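Workshop > Notebook > Awards and plaques

Search the notebook Search

5/25/23
Posted by Abla Atallah

Awards season is eating my bench again! The Ciltley scholarship people want their winners' plaques before the ceremony, and the list came over last night with two names spelled differently from the list they sent before. I've emailed to ask which is right. Please don't engrave anything from the first list (it's the one with the blue heading, and I've written OLD across it in marker).

The essay prize is new this year, so I drew up a layout from scratch. Student's name on top, school under it, then the prize title in the smaller letters. I had the donor's name bigger than the student's to begin with and it looked awful, like the kid had wandered into somebody else's award. Swapped it, much happier. 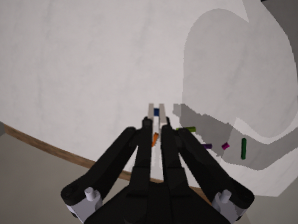
Plaques for Neteslow

They want 30 certificates and 7 plaques, same wording as last time except "community service" becomes "citizenship." I set up the first certificate and printed 5 on the cream stock to see how the border sat. It drifts to the left on every one, just enough to annoy me, so I moved the margin over and I'll print again tomorrow when my eyes are fresh.

Longest name on the list is a double surname with a middle name as well, and it runs right up to the seal. I could shrink that one, but then hers is the only small name in the stack, and she'd notice (I would!). I'm going to try dropping the whole set down a size and see if it still looks grand enough from the back of a school auditorium.

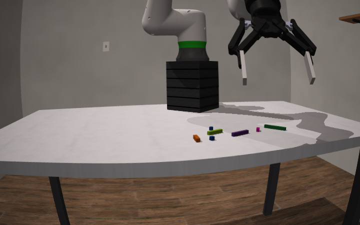

Filed under: Certificates, engraving

Tarawneh called about the medals. Ribbons are fine, but the clasp they like is out until July, so I said yes to the plain one. If anyone hates it, speak up this week.

Oltent still hasn't sent the crest in a size I can use. What I've got goes fuzzy as soon as I enlarge it. I've asked twice and I'll ring them in the morning.

Still to do: proof the Ciltley names out loud with a second person, cut felt for the plaque backs, find the good ruler.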